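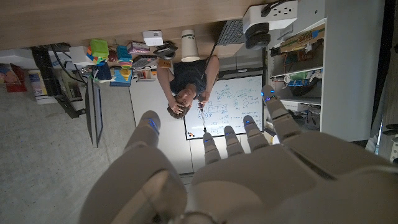 A five-fingered hand at the Skarnach workshop, fingertip lights on.

Our robot hand dropped things 4 times in 970 grasps, and Skikero, the firm that sold it to us, calls that a good result. I don't. In all 4 cases the fingertip lights stayed blue and the log said the grip was fine. The drops bother me less than the log does. A machine that fails and reports success can't be trusted near people, and people work at the same table it does. 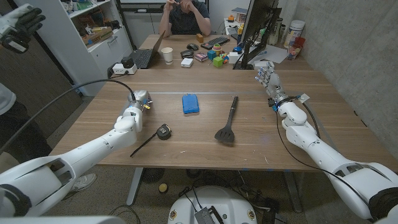 What should change

Garnirus already publishes its missed faults next to its drop rate. Skikero should do the same. Our test sheet has 86 lines and not one asks whether the hand knew it had lost the part. I would add that line before buying another arm. Until then, I want the stop button within reach of every seat, and I want the blue light treated as a power light and nothing more.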